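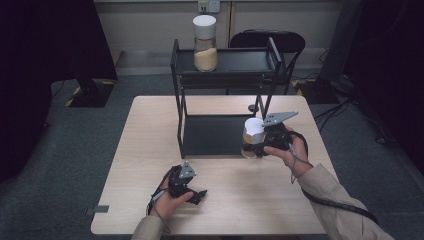
Keeping a sourdough starter through a hot summer
Speaker notes, Esonside Library bake talk, 2023-07-04

Slide 1. Welcome
Say hi, check the back row can hear. Ask who has a starter going right now, then who has killed one. (Both hands up for me! Twice in one July.)
Handouts are by the door. Feeding chart is on the back.

Slide 2. What heat does
Yeast and bacteria both speed up in a warm kitchen. A starter that took all day to rise in winter can peak before lunch, and then it runs out of food and goes sour and thin.
Gray liquid on top = hungry. Pour it off or stir it in, then feed.
Pink or orange streaks, or fuzz = throw it out, wash everything. Don't rush this part, people always ask about it.

Slide 3. My summer feeding
Keep a small amount of old starter and feed it more flour than usual. I go one part starter, five parts flour, five parts water by weight. In winter I do one, two, two.
Cool water straight from the tap is fine, colder if the kitchen is roasting.
Thicker starters slow down too. If you've never tried a stiff one, please do, it smells wonderful, almost like apples.

Slide 4. The fridge
Going away? Feed it, give it an hour on the counter, then put it in the coldest part of the fridge. Mine did two weeks while we were in Fukasholm and was bubbling again by the third feed.
Lid on loosely. Leave headroom!

Slide 5. The basic loaf
Read the numbers slowly, people write them down.
462 g bread flour
300 g water
Starter and salt are on the handout
Dough feels a bit firm at first. Good! It loosens up as it sits, and a firmer dough is so much easier to shape on a sticky day.
Watch the dough and forget the clock. Once it's puffy and jiggles when you nudge the bowl, shape it and get it in the fridge overnight.

Slide 6. Flour
Pass around the two bags. The Omoregie whole wheat is the coarse one, let people feel it between their fingers.
Whole wheat ferments faster, so in summer I keep it to a spoonful per feed. Store it in the freezer if there's room.
Rye: same story, even faster. Skip if running behind.

Slide 7. Discard
Crackers, pancakes, the scallion thing from the spring talk. 200 g of discard makes one tray of crackers. Roll them thinner than you think, then a bit thinner.
Tasting plate goes around now. Mention sesame!!

Slide 8. Questions
If it's quiet, ask what everyone's kitchen gets up to in the afternoon.
Jars to take home are on the side table, one each, feed it tonight.
Chairs back against the wall by nine.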